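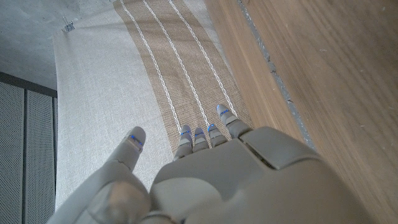

First copy of my book has a crooked spine, do I reject the whole run?

Posted by Lanirov, November 2018

Hi all, long-time reader and very occasional poster. I've finally got the advance copy of my book in my hands (a colour book on courtyard gardens, 260 pages, hardcover, more photos than words if I'm truthful) and I don't know whether to celebrate or cry.

The good bits first. The colour is gorgeous, much better than the wet proofs I signed off in June, and the paper feels just right. My mum has already rung three relatives. But the lettering on the spine sits a good couple of millimetres off centre, so when it's standing on the shelf the title looks like it's sliding toward the back cover. Then on page 132 there's a caption that belongs to a completely different garden. That one is my fault, I've checked the files and I approved it, so I can't even be cross with anyone.

The run is 1000 copies and the printer (Kollura, they do a lot of small art books) wants my written okay before the rest gets shipped. It's coming by sea so there's a bit of time, but they've asked for an answer by the end of the week and the rep has gone a bit quiet since I mentioned the spine. I've got a launch booked at the local library and 200 preorders from people who have been very patient with me already.

So, is a wonky spine something you can knock back a whole print run over? Has anyone got money off instead? And what do people do about a wrong caption once it's printed? I keep picking the book up and looking at the spine and then putting it down again. I've stopped showing it to visitors, which is a bit sad after four years of work!

Pollock

Congrats! Seriously, go and have a glass of something, it's a real book now.

I've done two hardcovers and both had something off. Dig out the quote or the terms you agreed to and look for the word "tolerance". Mine allowed two millimetres either way on the spine and the case, and my printer wouldn't budge on anything inside that. If yours is past what they allow, you're in a decent position. Get a proper steel ruler on it, measure from each edge of the spine at the top and bottom of the title, and email them the measurements.
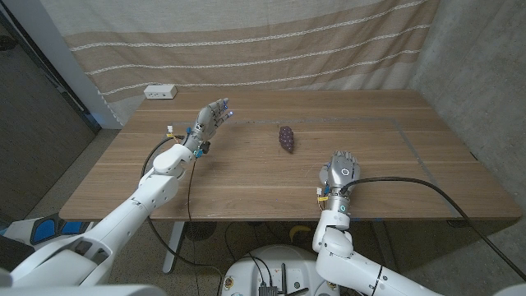
Then ask them to pull some more copies from different parts of the run, say the first carton, one from the middle and one from the last. Cases shift a bit while they're being made and your advance copy may have come off the line before everything was settled in. With my second book the advance was the worst of the lot and the rest were fine. If they're all bad, ask whether they can make new cases and keep the printed insides. That costs them a lot less than starting over, so they're likelier to say yes. Don't sign the okay until you've heard back, and keep it all in email, even if the rep is lovely on the phone.

The caption you're stuck with, sorry. I had an erratum slip printed at the copy shop, about bookmark size, and my kids and I tucked them in at the kitchen bench over a weekend. Hardly any readers mentioned it.

Brudemitz

I'd just leave it. Every book has a mistake in it, people buy garden books for the pictures.

Gavin Cruickshank

Mostly agree with Pollock, but I'd be careful about asking for new cases with a launch date already booked. When I did it, it added five weeks, and I spent my launch night taking orders for a book I had exactly one copy of (which someone put a cup of tea on). If the date can't move, I'd go for a credit. I got eight per cent off the final invoice for scuffed jackets, and I only got it by asking twice.

Also, do you have a dust jacket? You didn't say. If you do, check whether it's the jacket or the case underneath that's out. A jacket can be refolded and nudged across a little by hand, and I've done a whole carton in an evening with the cricket on. If it's a printed case then ignore all that.

For the caption, put a correction on your website too and fix the file now, while you remember which one it is. I forgot, and the same error went straight into my reprint.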